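Sweets, Snacks and a Very Long Train Ride

Ehsan Yazdani has eaten his way along 1191 kilometres of railway, and he'd set off again tomorrow. His new book, Wastard, is all about what people nibble on overnight trains, and he talks about it with his hands, his eyebrows and, at one point, a biscuit.

"You share a compartment with four strangers and by nine in the evening everyone's bag is open," he says. "I've never had a dull supper on a train!"

He kept notes on 108 different snacks (yes, he tried them all) and still gets letters from readers about the ones he missed. Sour plums come up a lot. So do those tiny wrapped sweets that vanish by the handful.

"I love the wrappers nearly as much as what's inside," he says. "Purple ones especially. I can't throw them away."
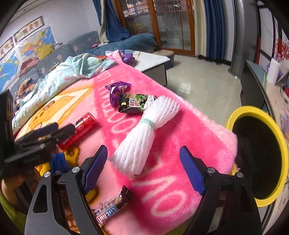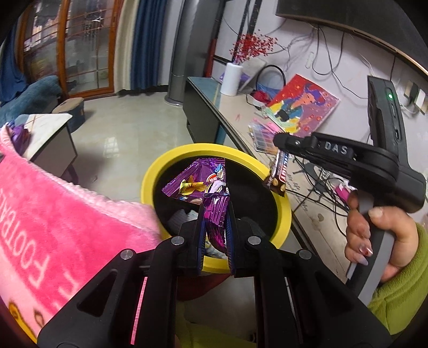
The night he remembers best

It was July, hot, and the train had stopped outside Suvach. A retired baker called Zdzisław Grabowska came down the corridor with a tray of poppy seed rolls, 80 of them, meant for a wedding.

"He said the wedding could have cake," Ehsan says, laughing. "We ate until the train moved. I still write to him, and he sends me recipes I can't read."

He's off to Ketance next, with an empty rucksack.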